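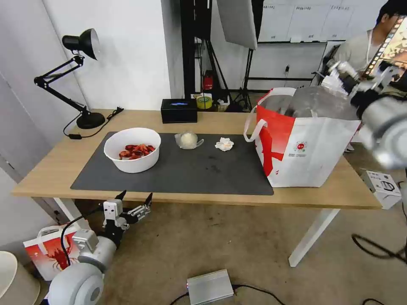 A bowl of crayfish on a dark mat, with a tote bag at the end of the table.

Counting your steps, and what comes after

Most people who buy a fitness band look at the step count first. I wore the Clerby band for 37 days through November, on a commute, at a desk and on two long walks near Granau. My lowest day was 1,679 steps, and I had thought of it as a fairly busy one.

The band sits flat on the wrist and weighs very little. Charging takes 43 minutes from empty. The screen is hard to read in bright sun, and the strap needs washing more often than the leaflet says.
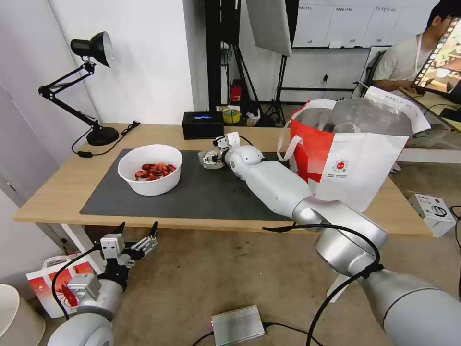

Sleep and heart rate

Sleep tracking was the weaker part. The band logged me as asleep during a film, and on several nights it missed the hour I spent awake reading. Resting heart rate was steadier and stayed close to the reading from my old chest strap – close enough for everyday use.

The Jirum app keeps the weekly charts. It also shows an estimate of energy used, which reached 2,225 calories on the longer of the two walks. I would treat that figure with care, as it changed when I corrected my height.

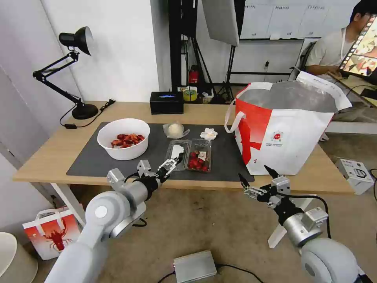
Crayfish in a white bowl, on a table in a white-walled room.

Jara makes a cheaper band with no screen at all. It buzzes if you sit too long and leaves the rest to the phone. After a month of checking my wrist at every set of traffic lights, I would probably pick that one.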